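3.2 Objects left on the counter between meals

In the second part of the study we asked the 37 households which objects stay on the kitchen counter when no meal is prepared. Each household kept a short diary for 10 days, and the diaries were coded by two of the authors (D. Nyitrai and M. Bouzid). Disagreements were solved by discussion.

The answers show that the distance to the socket decides the place of the electric appliances, while cups and plates move much more freely. Takács, in his earlier work on small flats in Pammont, found the same for kettles. In our material the toaster was the object which was put away least often, also in homes where bread was eaten only on weekends. Cutting boards were named frequently as "always out", and several participants wrote that the board marks the part of the counter which must remain free for work.

A second group is formed by objects which have no task in cooking but are kept in view, for example fruit or a decorated plate. Participants placed them mostly higher than the working surface. Figure 4 shows a counter on which both groups are present: the toaster and the bamboo cutting board in the front, and a light blue plate with toy fruit on top of a low wooden cabinet.
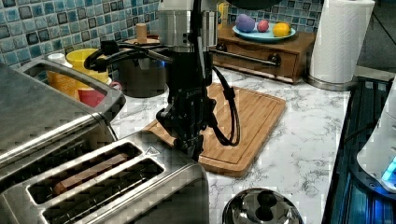 Figure 4. Kitchen counter with objects of both groups. Photo: F. Dalgleish.

Cups need a separate remark. They were coded as "stored" if they stood together at one side of the counter, and as "left" in all other cases. This rule is simple, but it does not separate cups waiting for washing from cups waiting for use, and we return to this problem in Section 5.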